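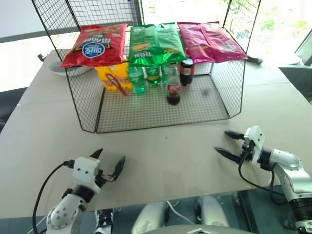

Talk notes: answering customers in public, without losing your voice

(Slide 1, title. Wait for the door to close.)

Good morning, everybody, and thank you for coming to an early one. I know the coffee line downstairs is long, so if you need to slip out and get a cup halfway through, please do, I won't be hurt. I'm going to talk for 40 minutes and then we'll have time for questions.

My subject is the part of social media that hardly ever gets a budget, and that's replies. We plan posts for weeks. We argue over a comma. Then a customer writes back underneath, and whoever happens to be at the desk types "Sorry to hear that! Please DM us" and goes to lunch.

(Slide 2, the Cutine thread. Let them read it, don't read it out loud.)

Cutine makes hand cream, and they came to us in July with a very nice calendar and a very sad comment section. We sat down and read 656 replies, all of them, over far too many sandwiches. What struck us was how many were word for word the same. A person asking about shipping got the same line as a person with a rash on her wrist. I still wince a little at that one.

(Pause. Ask for hands: who has a saved reply they're a bit ashamed of? Put mine up first.)

So we threw out the saved replies and wrote a one-page guide. It has 5 questions on it that you ask yourself before you hit send, and I'll put it on the screen in a minute so you can all take a picture. The one I care about most is the first: what did this person really ask? You'd be surprised how often we answer the mood and skip the question.

(Slide 3, the guide. Leave it up longer than feels comfortable.)

Now, Odum is a different story. They rent out camping gear and their feed is funny, really funny, and I'd follow them even if they weren't a client. But jokes in a post and jokes in a reply are two separate animals. A man wrote that his tent poles were missing, at 11 at night, in the rain, and he got a pun back. The writer meant well! She hadn't read past the first line. We agreed on a simple habit after that - read the whole comment, then look at what the person wrote before it, and only then decide whether you're allowed to be funny.

(If running late, skip Romaniuk and go straight to slide 5.)

Slide 4, Romaniuk. Family bakery, one shop, one owner doing all of it from her phone between trays. She can't answer everyone, and she shouldn't try. She picks a half hour after closing and says so in her profile. People have been lovely about it. A slow answer from a real person who told you she'd be slow goes down very well.

(Slide 5, Pratberg. Check the sound is off.)

Last one before questions. Pratberg sells kitchen shelving and used to hide every complaint. They've stopped, and the old ones are visible again, with answers underneath. It was a nervous week for them, I'll admit. Tell the story about the crooked bracket here if the room is friendly.

(Back to slide 3 for questions. Repeat each question into the microphone. Handouts are on the chair by the exit.)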